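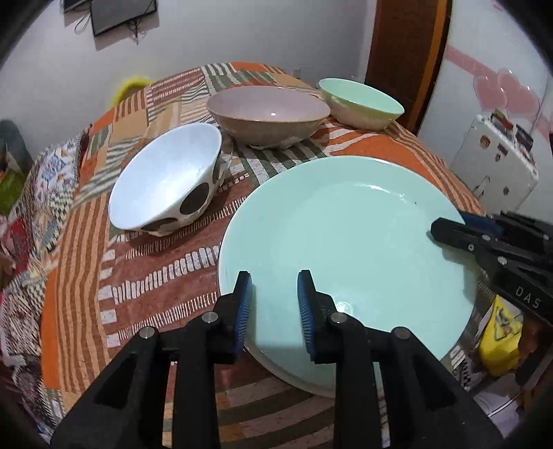 Mixed tableware stacks badly if it goes into the cupboard in the order it comes off the table. Sort by diameter and by weight before lifting anything. With a set like the spotted white bowl, the mauve one, the small green one and the large mint plate, the plate is the base and goes down first. Its recessed center takes the foot of the widest bowl, in this case the mauve.

Step 1. Wipe the foot of each piece. Grit left on an unglazed foot will scratch the glaze of whatever sits under it.

Step 2. Cut a felt disc for every joint in the stack. The Sistach discs are sold in packs of 3, enough for a plate and three bowls. Paper towel folded once also works, but replace it when it flattens.

Step 3. Nest the bowls from wide to small. If a bowl binds on the wall of the one below before its foot touches down, do not press it. Give it its own place on the shelf.

Step 4. Check the clearance. A stack of this kind needs some 400 mm of shelf width if the plate is to come out without tilting - less if the cupboard has no door frame.

Step 5. Lift from the base with both hands, never by the rim of the top bowl.

Shih-chieh Tseng adds a second felt under the plate on glass shelves. For wire shelves, use a cork mat instead.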